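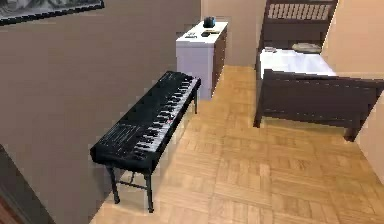 Working alongside the room robots: tips for housekeeping staff

Since May the Bulholm has had two floor robots on the guest levels. They vacuum and carry linen. Beds, surfaces and anything with a cord are still ours.

Before you send one in, check for thin legs. Keyboard stands, easels and folding racks are easy for it to miss. Mark them as keep-out on the tablet.

Leave a clear lane from the door to the foot of the bed.

Parquet gets the dry program only – never the wet pad.

Don't move a guest's phone or wallet off the nightstand to make the job easier. Dust around it.

Room 178 has a high threshold. Carry the robot over or do that floor by hand.

Your room quota has not changed. If a robot stalls, log the minutes under code 542 and they come off your list. Questions go to Selma Halilović, extension 917, before 3 p.m.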